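When a Robot Does the Wash at Work

Lots of places have laundry to do. Hotels do. Hospitals do. So does Tirkholm, a big house where older people live and get help every day. People there go through a great many shirts, towels and pairs of pants.

Washing clothes sounds like one job. It is really a string of small ones. Somebody has to carry the basket, open the door, put the clothes in, add soap and press the buttons. Later the clothes have to come out again and be folded. A washing machine does the middle part by itself – that is automation, which means a machine does a job that a person used to do by hand. Before washing machines, people scrubbed clothes in tubs.

The parts before and after the wash are harder for a machine. Robots are now learning to do them.

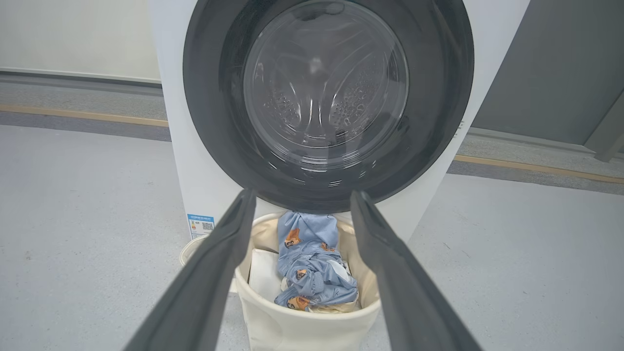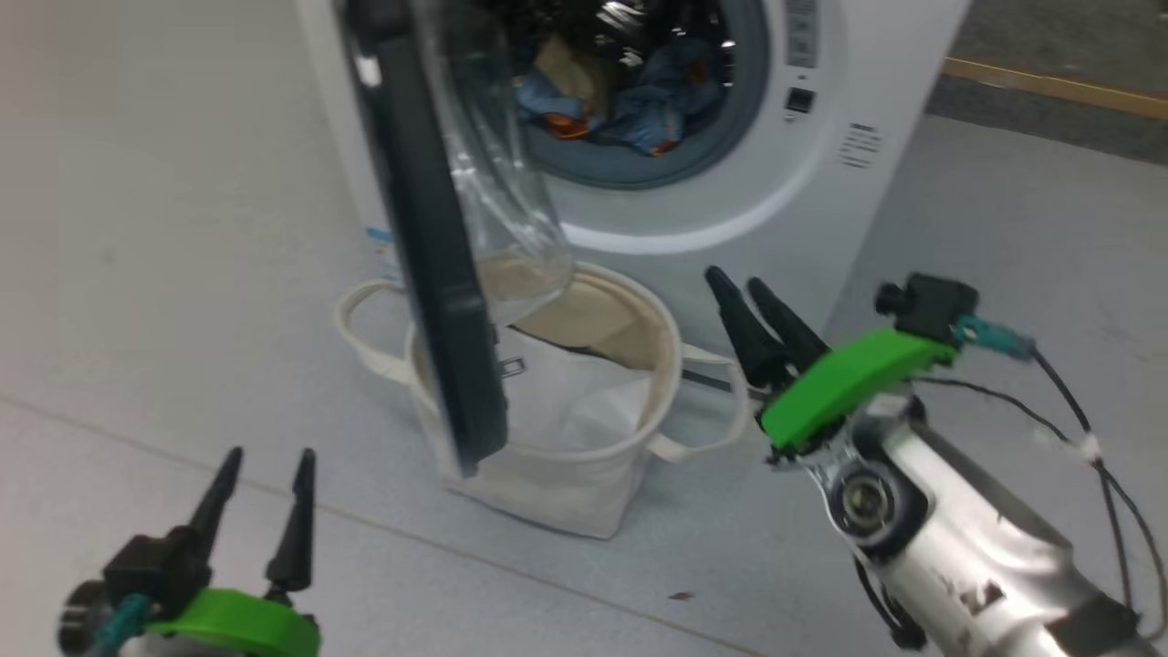

Cloth is tricky for a robot. A box or a cup keeps its shape when you pick it up, but a shirt does not. It folds, twists and hangs down. The blue clothing with the cartoon faces on it, bunched up in the basket, could be lying a different way every time, and the robot has to work out where to grab it. You have hands with skin that can feel. The robot has two dark fingers on each gripper, and they open and close like a pair of tongs. Denim is another kind of problem, as it is thick and heavy when wet.

What does this mean for the people who work at Tirkholm? Lena Szczepańska has worked in the laundry room for 6 years. She used to bend down to a washer door 100 times on a busy day, and her back hurt at night. Now the robot takes some of the loads. Lena checks the pockets, sorts the colors and looks for stains. She also had to learn new things, such as how to stop the robot and how to start it again.

Some of the changes are harder. Hubert Malinowski liked loading the machines and talking with the person next to him. Now he spends part of his morning watching a robot, and he says that can be dull. The robot is also slower than he is. Other workers asked if they would lose their jobs. The manager, Viorica Dobre, told them that no one would be sent home, but that some would do different work. Hubert now takes clean clothes up to the rooms after lunch, and he talks with the people who live there.

Not every workplace does it that way. In some places, a new machine does mean fewer jobs. That is why workers often want to be asked before a robot arrives.

Words to know

Automation: using a machine to do a job that people did by hand.

Gripper: the part of a robot that holds things.

Load: the clothes that go into the washer at one time.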